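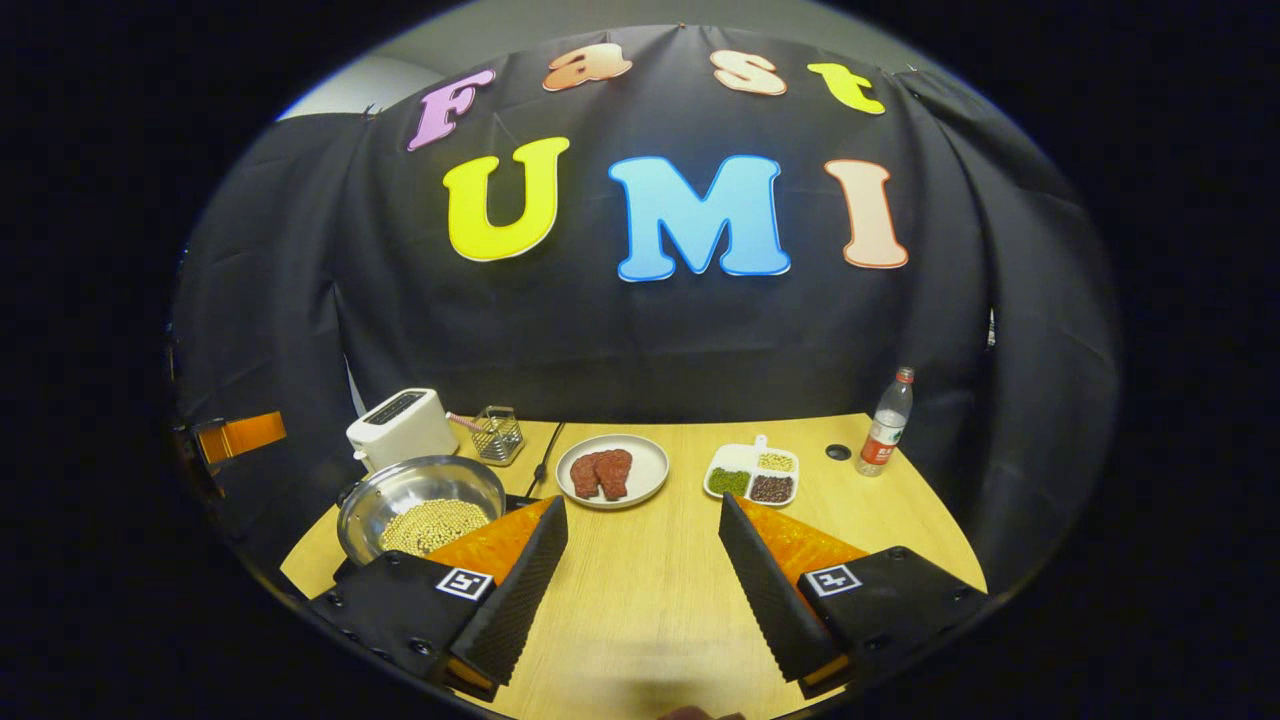 "Fast UMI" in colored letters, on a black backdrop.

Wirkari Places Its First Notes With Private Lenders

Wirkari, the maker of small cargo trailers, has closed a private placement of senior notes for 221 million dollars. The company told its bondholders on Tuesday that the money will replace the bank loan it took two years ago, when it bought the axle business of Stunum. The loan had a floating rate, and the interest cost had been growing almost every quarter.

The notes are divided in 2 series, one of seven years and one of ten. Both have a fixed coupon. Jestberg acted as the agent for the placement and kept none of the paper for itself.

"We wanted to know what we will pay in the year six," said Nuria Figueroa, head of treasury at Wirkari. "With the bank we knew only what we will pay until the next reset date." She added that the company looked also at a public issue, but the size was too small for the fees to make sense.

Total debt does not change much after the closing. It stood at 423 million dollars at the end of the last quarter, against yearly sales of 782 million. The covenants are a little tighter than in the old loan — net debt must stay below three times earnings before interest, taxes and depreciation, and the test is now made every quarter, no longer twice a year.

Soledad Salcedo, who follows trailer and parts makers for the research house Bermúdez, considers the deal good for lenders and acceptable for the shareholders. In her note to clients she writes that the prepayment penalty is heavy in the first four years, so Wirkari would not gain much if rates go down soon. She keeps her opinion on the shares at neutral.

The part of the bank facility that is used for working capital stays in place and is not drawn at this moment. It must be renewed next spring. Wirkari will give the new interest figures together with its half-year results in August, and holders of the old loan will receive the notice of repayment by mail.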